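Progress report to the program manager, April
Work item 6: automated bench handling, supplier demonstration

Ketness asked us to see the Drero two-arm cell before the second payment is released. We went to the open day at Bradholm and stayed for the afternoon session. Our view of the project has not changed much. The hardware exists and it moves. Whether it can do our job is still an open question, and the open day did little to settle it.

The sales sheet promises 1000 handling cycles between stops. The log we were given a copy of shows a longest run of 936, from a bench we were not shown. We asked for the full log, including the stops, and were told it would follow. It has not arrived.

The task on show was small-part handling on a flat white table, with one arm on each side and a shallow black-and-white tray between them. 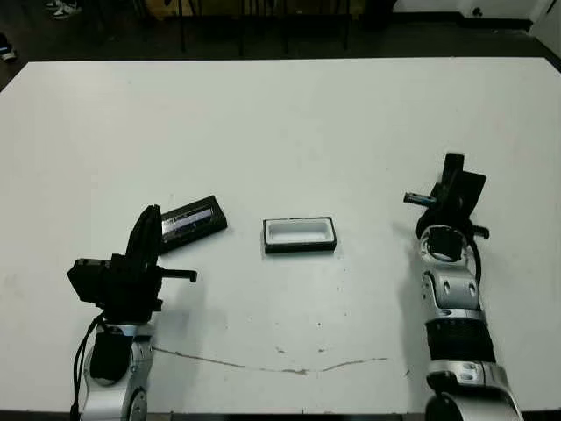 The Bradholm reply, when we asked how this relates to our own line, was that table work is the hard part and the rest is fixtures. We don't agree. Our parts arrive in mixed bins, at odd angles, and some of them are greasy. A few flat items with plenty of clear space between them is a fair place to start, but the money we have spent so far was meant to get us past the start.

We also raised the grippers. Both carry fairly large black housings and plates, and our bins are deep and narrow. The answer was that other fingers can be fitted. No drawing, price or lead time came with that answer – we have asked for all of them in writing.

Later talk turned to contact, and how lightly the fingers can touch a part with a glossy face. This matters to us more than speed, as scratched covers are the main reason for our rejects.

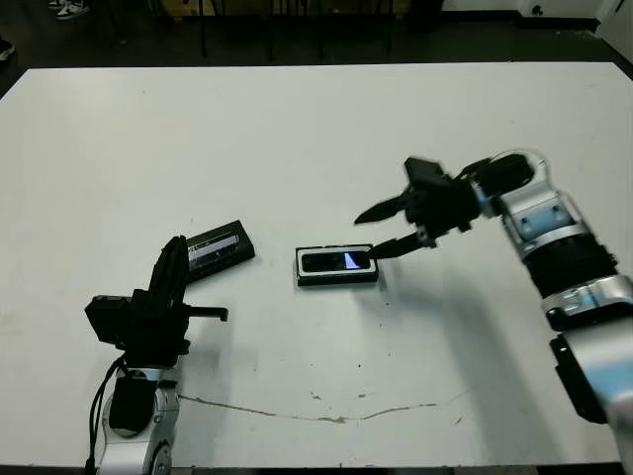 Camenzind, also there as a possible buyer, wanted to know what the force limit was and who sets it, and got the same reply we did: it depends on the part. We would like to see a number before we see another demonstration.

Spending stands at 80 percent of the budget for this item. We recommend holding the second payment until the full log and the gripper quote are in, and until Drero has run a trial on our own parts, in our own bins, with our staff present. Bradholm has offered another visit in the meantime. We see no use in going unless the bins go with us.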